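Wer für eine Ferienwohnung Bettwäsche kauft, rechnet anders als für das eigene Schlafzimmer. Unsere Wohnung im Sauerland hat 6 Schlafplätze, und die Bezüge kommen nach fast jedem Gästewechsel bei 60 Grad in die Maschine. Im Dezember haben wir die alten Garnituren ausgemustert und auf die Serie Nerkevlow von Zatent umgestellt.

## Bettwäsche Nerkevlow im Vermietbetrieb

Bestellt wurde die Ausführung in Weiß, Baumwollsatin, 135 x 200 mit Kissenbezug 80 x 80. Die Artikelnummer lautet 3503. Bezahlt haben wir für alles zusammen 231 Euro, Versand inbegriffen. Die Lieferung kam in zwei Paketen, das zweite einen Tag später.
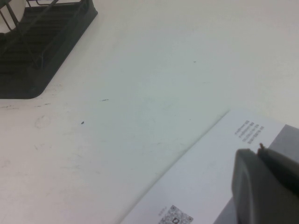 Utimville Hausblatt · Seite 2

Der Stoff fühlt sich vor der ersten Wäsche etwas steif an. Nach dem zweiten Waschgang ist das weg. Eingelaufen sind die Bezüge in der Länge um gut einen Zentimeter, das stört bei unseren Decken nicht. Wer sehr dicke Winterdecken hat, sollte vorher nachmessen.

Die Reißverschlüsse sitzen an der kurzen Seite und laufen sauber. Bei einem Kissenbezug klemmte der Schieber von Anfang an, Zatent hat ihn ohne Rücksendung ersetzt. Auf die Antwort mussten wir allerdings recht lange warten, und telefonisch war niemand zu erreichen.

Gebügelt wird bei uns nicht. Die Bezüge kommen feucht auf die Leine und werden vorher kräftig ausgeschlagen. Glatt wie im Hotel sind sie danach nicht, ordentlich sehen sie trotzdem aus. Im Trockner knittern sie stärker, vor allem die Kissen.
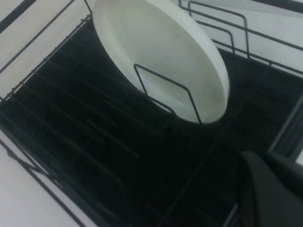

Flecken sind das größere Thema. Rotwein ging mit Gallseife vollständig heraus, Sonnencreme erst im zweiten Anlauf. Wimperntusche auf dem Kissenbezug blieb als grauer Schatten, diesen Bezug benutzen wir jetzt selbst. Bleichmittel haben wir nicht eingesetzt, der Hersteller rät laut Etikett davon ab.

Beim Beziehen fehlt mir eine Kennzeichnung der Größe außen am Saum. Das Etikett ist innen eingenäht, man muss also jeden Bezug aufmachen, wenn man verschiedene Größen im Schrank hat. Wir haben uns mit einem farbigen Faden an der Ecke beholfen.

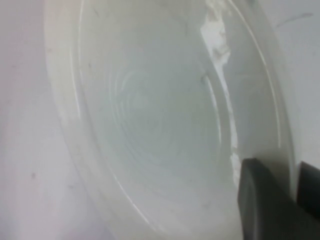

Zuletzt geändert: 16. Januar 2026

Nähte und Kanten sind bisher in Ordnung, Pilling gibt es nur leicht im Fußbereich. Zur Haltbarkeit über mehrere Jahre kann ich noch nichts sagen. Die alten Garnituren hielten knapp vier Saisons, daran messe ich auch diese.

Von mir gibt es eine Empfehlung für Vermieter, die viel waschen und wenig bügeln wollen. Abzug gibt es für den langsamen Kundendienst und das Etikett. Spannbettlaken führt Zatent in dieser Serie nicht, die haben wir woanders gekauft.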